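名入れ置き時計 Celent(セレント) ウォールナット/ガラス文字盤カバー
商品番号 1082
在庫あり 名入れ無料 ギフト包装対応
この商品のレビューを見る お気に入りに追加 お問い合わせ

退職祝い、還暦祝い、金婚式、勤続表彰などの記念品としてご注文の多い、名入れ専用の置き時計です。ウォールナット無垢材の台座に丸い時計を据え、台座の正面に真鍮のプレートを取り付けています。プレートには、贈る相手のお名前、日付、短いメッセージを彫刻します。

時計部分はクオーツ式で、秒針は音の小さい連続秒針です。寝室や書斎に置かれる方が多いため、以前のモデルからムーブメントを変更しました。文字盤は白、数字は黒の算用数字です。ローマ数字の文字盤は現在取り扱っておりません。

本体の重さは958gです。持つと見た目より重く感じます。台座の底に薄い鉄板を入れてあり、棚の上で少し手が当たったくらいでは動きません。底面にはフェルトを貼っています。

お選びいただける項目
台座の色:ナチュラル/ダーク
プレートの色:真鍮(つや消し)/真鍮(鏡面)
書体:Pramance シリーズより選択
包装:簡易包装(無料)/Beyene ギフトボックス(有料)
のし:内のし/外のし/なし

ダークは、ナチュラルと同じ木地にオイルで着色したものです。木目はどちらも見えます。天然木のため一台ごとに色の濃さと木目の出方が異なり、小さな節が入ることもあります。節の有無や木目のご指定は承っておりません。色の差が気になる方は、注文前にお問い合わせいただければ、その時点で出荷できる台座の写真をメールでお送りします。 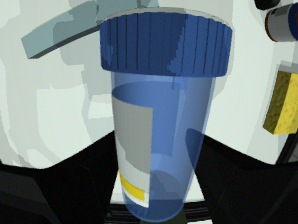
半透明の青いカップ。ふたは濃い青のねじ式。

鏡面仕上げのプレートは、彫刻した文字と地の部分の差がはっきり出ます。そのかわり指紋も目立ちます。つや消しは落ち着いた見え方で、文字は斜めから光が当たったときによく読めます。ご年配の方への贈り物には鏡面のほうが読みやすいという声をいただいています。迷われた場合は、置き場所の明るさを目安にお選びください。窓に近い棚ならつや消し、奥まった部屋なら鏡面が合います。

名入れについて

彫刻できるのは、お名前、日付、メッセージの3項目です。すべて入れる必要はなく、お名前だけ、日付だけでも承ります。文字は横書きのみで、縦書きには対応していません。

お名前
漢字、ひらがな、カタカナ、アルファベットが使えます。ご夫婦に贈る場合は連名にできます。連名は2名様までです。それより多いお名前を入れたい場合は、「〇〇家」「〇〇部一同」のような表記をご検討ください。敬称は「様」「さん」「先生」「殿」のほか、つけないこともできます。注文画面の敬称欄が空白のときは、敬称なしで彫刻します。

旧字体・異体字は、パソコンで表示できるものであればほとんど彫刻できます。「髙」「﨑」「邊」などは、注文画面で入力したあと文字化けすることがあるため、備考欄に「はしごだか」「たつさき」のように書き添えてください。表示できない字の場合は、画像またはファックスで字形をお送りいただき、作字をします。作字は無料ですが、出荷が少し遅くなります。

日付
西暦、和暦のどちらでも入れられます。区切りはピリオド、スラッシュ、漢字から選べます。ご指定がない場合は西暦のピリオド区切りとします。贈る日ではなく、入社日から退職日までの期間を入れる方もいらっしゃいます。期間を入れるときは一行使いますので、メッセージが少し短くなります。

メッセージ
二行まで入ります。一行の文字数は書体によって変わり、注文画面で入力するとその場で仕上がりの見本が表示されます。見本の枠からはみ出す場合は文字が自動で小さくなります。小さくなりすぎると読みにくいため、見本を見て詰まっていると感じたら、言葉を短くすることをおすすめします。
ハートマーク、音符、星は無料で入れられます。絵文字は入りません。会社のロゴやお子様の描いた絵を彫刻したい場合は別料金となりますので、先にデータをお送りください。対応できるかどうかと金額をお返事します。

文例

退職祝い
長い間お疲れさまでした
ご指導に心より感謝いたします
これからの毎日が健やかでありますように
With our sincere thanks

還暦・古希・喜寿
還暦おめでとう これからも元気で
いつもありがとう 家族一同
古希のお祝いに感謝をこめて

結婚記念日
ふたりで重ねた時間に おめでとう
お父さん お母さん いつもありがとう
Happy Anniversary

卒業・恩師への贈り物
三年間ありがとうございました
先生のクラスで過ごせて幸せでした
卒業生一同

新築・開業
ご新築おめでとうございます
祝 開院
皆様のご発展をお祈り申し上げます

文例はそのままお使いいただいても、一部を書き換えていただいてもかまいません。「時計は目上の人に贈ると失礼になるのでは」というご質問をときどきいただきます。「もっと勤勉に」という意味に取られるという考え方が一部にあるためですが、退職や長寿のお祝いでは昔から定番の品として選ばれています。気になる場合は、ご家族や職場の方に前もって相談されるとよいでしょう。

書体

Pramance シリーズは、名入れ用に当店で用意している書体のまとまりです。和文は明朝、楷書、丸ゴシック、行書があります。欧文はローマン、筆記体、サンセリフです。和文と欧文を組み合わせることもできます。たとえばお名前を楷書、メッセージを筆記体にするような指定です。

いちばん多く選ばれているのは楷書です。画数の多いお名前には明朝か丸ゴシックをおすすめします。行書は字の形が崩れるため、お名前によっては読みづらくなります。筆記体は大文字だけで組むと読めなくなるので、頭文字以外は小文字で入力してください。

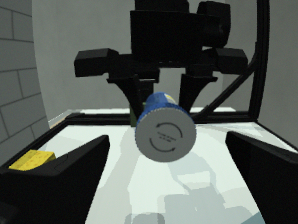
ご注文の流れ

台座、プレート、書体、包装を選びます。
彫刻する内容を入力し、見本を確認します。
カートに入れ、お届け先とお支払い方法を入力します。
当店から注文内容の確認メールをお送りします。名入れの文字はこのメールでもう一度お確かめください。
仕上がりイメージの画像をご希望の方には、翌営業日中にメールでお送りします。承認のお返事をいただいてから彫刻に入ります。
彫刻、検品、包装のうえ出荷します。出荷時に送り状の番号をお知らせします。

画像での確認を希望されない場合は、確認メールの送信後すぐに制作に入ります。制作開始後の文字の変更、キャンセルはお受けできません。お名前の漢字違いがもっとも多い行き違いです。「斉」と「斎」、「沢」と「澤」、「島」と「嶋」は特にご注意ください。

納期

通常は、ご注文の確定から一週間以内に出荷します。作字、ロゴの彫刻、まとめてのご注文は別途お知らせします。
3月は退職、卒業、異動の記念品が重なり、制作が大変混み合います。例年、月の半ばを過ぎると月内のお届けができなくなりますので、お渡しの日が決まっている方は前の月のうちにご注文ください。お届け日は先の日付をご指定いただけます。仕上がった品は出荷日まで当店でお預かりします。

お急ぎの方は、ご注文の前に電話またはメールで納期をご確認ください。注文後に備考欄で「明日必着」とお書きいただいても対応できないことがあります。

包装

簡易包装
無地の白い箱に入れ、包装紙で包みます。包装紙は紺とベージュからお選びください。リボンは付きません。

Beyene ギフトボックス
布張りの外箱に、時計の形に合わせた内張りを付けたものです。料金は1000円(税別)です。贈呈式で手渡しされる場合や、ふたを開けたところを見せたい場合に選ばれています。箱の内ぶたの裏にはメッセージカードを差し込むポケットがあります。外箱の色はグレーのみです。
ギフトボックスだけの追加購入もできます。以前に時計をお買い上げの方は、購入時の注文番号をお知らせください。旧モデルは台座の奥行きが違うため、内張りに合わないものがあります。

手提げ袋は、どちらの包装でも注文画面でチェックを入れていただければ無料でお付けします。チェックがない場合は入りません。直送の場合も同様です。

のし
蝶結びと結び切りをご用意しています。退職、長寿、新築、開業は蝶結び、結婚祝いは結び切りです。表書きとお名前は印刷になります。筆書きは承っておりません。配送でお届けする場合は、外のしですとのし紙が擦れることがあり、内のしをおすすめしています。

メッセージカード
無料です。定型文か自由文を選べます。自由文は改行もそのまま印刷されます。
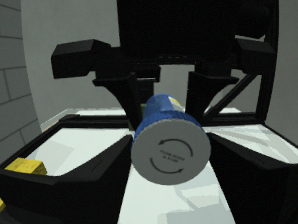

カードに差出人のお名前を入れ忘れる方がときどきいらっしゃいます。お届け先に直接お送りする場合、送り状の依頼主欄以外に贈り主のわかるものがなくなりますので、カードの文末にお名前をお入れください。金額のわかる明細書は同梱していません。領収書は出荷後にメールで発行します。紙の領収書が必要な方は、備考欄に宛名と但し書きをご記入ください。

商品仕様

品名 名入れ置き時計 Celent
商品番号 1082
材質 台座:ウォールナット無垢材 プレート:真鍮 文字盤カバー:ガラス 時計枠:アルミニウム
底面 フェルト
重量 958g(電池を除く)
ムーブメント クオーツ式 連続秒針
電源 単三乾電池 一本(動作確認用を付属)
機能 時刻表示のみ アラーム、電波受信、夜間照明はありません
付属品 取扱説明書、保証書、動作確認用電池、クリーニングクロス
彫刻方法 レーザー彫刻のあと墨入れ(つや消しプレートは墨入れなしも可)

お使いになる前に

電池は絶縁シートをはさんだ状態で出荷しています。時計の裏ぶたを開け、シートを引き抜くと動き始めます。時刻は裏面のつまみで合わせてください。つまみは時計回りにも反時計回りにも回せますが、針を進める方向に合わせるほうが正確に止まります。付属の電池は動作確認用のため、新品の電池より早く切れます。早めのお取り替えをお願いします。

電池が切れたまま長く置くと液漏れを起こすことがあります。飾るだけで時計として使わない場合は、電池を抜いて保管してください。

直射日光の当たる場所、エアコンの風が直接当たる場所、浴室や台所の水回りには置かないでください。木が反ったり、ひびが入ったりする原因になります。スピーカーなど磁気の強いもののそばに置くと、時刻がずれることがあります。

お手入れ

台座は、ふだんは乾いた柔らかい布で拭いてください。年に一、二度、木工用のオイルを少量のばして乾拭きすると、つやが戻ります。ダークの台座は、はじめのうち布に薄く色が付くことがありますが、着色オイルの余りですので心配いりません。

真鍮のプレートは時間とともに色が深くなります。元の明るい色に戻したいときは、付属のクロスで軽く磨いてください。金属磨きの液体を使うと、文字に入れた墨が取れることがあります。墨が取れてしまった場合は、プレートだけをお送りいただければ入れ直します。往復の送料はお客様のご負担となります。

ガラスカバーの汚れは、水で固く絞った布で拭いたあと、乾いた布で仕上げてください。アルコールを使うときは木の部分に付かないようにお願いします。

保証と修理

時計のムーブメントは、お届けから一年間の保証付きです。通常のご使用で止まった場合や大きく遅れる場合は、無料で交換します。落下による破損、電池の液漏れ、水濡れは保証の対象になりません。
保証期間が過ぎたあとも、有料で修理を承ります。台座とプレートはそのままで、ムーブメントだけ新しいものに入れ替えますので、名入れはそのまま残ります。修理をご希望の場合は、先にお問い合わせフォームからご連絡ください。ご連絡のない状態で品物だけをお送りいただくと、確認に時間がかかります。

返品・交換

名入れ商品のため、お客様のご都合による返品、交換はお受けできません。彫刻の文字がご注文の内容と違っていた場合、届いたときに破損していた場合は、当店の負担で作り直します。お届けから一週間以内にご連絡ください。その際、箱や包装材は捨てずに保管をお願いします。

まとめてのご注文

勤続表彰や周年記念で同じ品を複数ご用意される法人、学校、団体のお客様には、数量に応じた価格でお見積りを出しています。お名前が一台ごとに違う場合は、表計算ソフトの一覧表でお送りください。お名前の列、日付の列、メッセージの列を分けていただくと、こちらでの打ち直しがなくなります。ひな形は法人窓口からお渡しします。
校正は一覧の画像でお送りします。担当の方がお二人以上で読み合わせをされることをおすすめします。請求書払いにも対応しています。はじめてのお取引では、前払いをお願いすることがあります。
納品先が複数に分かれる場合は、送り先ごとに送料がかかります。

送料とお支払い

送料は全国一律で、注文画面に表示されます。沖縄県と一部の離島は別料金です。海外への発送は行っていません。
お支払いは、クレジットカード、銀行振込、コンビニ後払い、代金引換がご利用いただけます。銀行振込の場合は、ご入金の確認後に制作に入ります。代金引換は、ご注文者様とお届け先が同じ場合に限ります。

よくいただくご質問

プレートだけあとから作り直せますか
作り直せます。プレートは裏から小さなねじで留めてあり、お客様ご自身で付け替えられます。ドライバーは付属しません。

名入れなしで買えますか
買えます。無地のプレートを付けた状態でお届けします。価格は変わりません。あとから彫刻をご希望の場合は、プレートを外してお送りください。

プレートに裏表はありますか
表面だけに仕上げをしています。裏面への彫刻はお受けしていません。

壁に掛けられますか
置き専用です。掛けるための金具はありません。

秒針の音はしますか
耳を近づけるとかすかに聞こえます。静かな寝室でも、少し離れれば気にならない程度です。音の感じ方には個人差があります。

店頭で実物を見られますか
Clonunov の店頭に見本を置いています。台座は両方の色、プレートも両方の仕上げをご覧いただけます。彫刻の見本帳もあります。店頭で注文された場合も、お渡しは後日になります。

写真を入れられますか
Celent には写真を入れる部分がありません。写真と時計を一緒に贈りたい方には、フォトフレーム付きの別の商品をご案内しています。

お客様の声

父の退職祝いに購入しました。名前の字が旧字で心配でしたが、画像で確認できたので安心して渡せました。思っていたより重さがあり、しっかりした品です。(ナチュラル・つや消し)

部署の皆で先輩に贈りました。プレートの文字がきれいです。ギフトボックスにしましたが、手提げ袋を付け忘れました。チェックが必要とは気づきませんでした。(ダーク・鏡面)

両親の金婚式に。連名と日付を入れてもらいました。台座の木目は写真より少し赤みがありましたが、気に入っているようです。居間のテレビの横に置いています。(ナチュラル・鏡面)

音は静かです。針が黒で文字盤が白なので見やすいと母が言っています。裏のつまみが小さいので、時刻合わせはこちらでしました。星ひとつ減らしたのはその点です。(ダーク・つや消し)

恩師への贈り物として注文しました。メッセージが長くて文字が小さくなりそうだったところ、お店から短くした案をいただき、そちらにしました。(ナチュラル・つや消し)

レビューをお書きいただいた方には、次回のお買い物で使えるクーポンをメールでお送りしています。掲載まで数日かかります。

関連商品
名入れペンスタンド ウォールナット
名入れフォトフレーム 真鍮プレート付き
Beyene ギフトボックス(単品)
Celent 用 交換プレート(彫刻込み)
木工用お手入れオイル 小瓶

価格、仕様、納期は予告なく変わることがあります。
ページ最終更新 6/10/20
Clonunov 名入れギフト通販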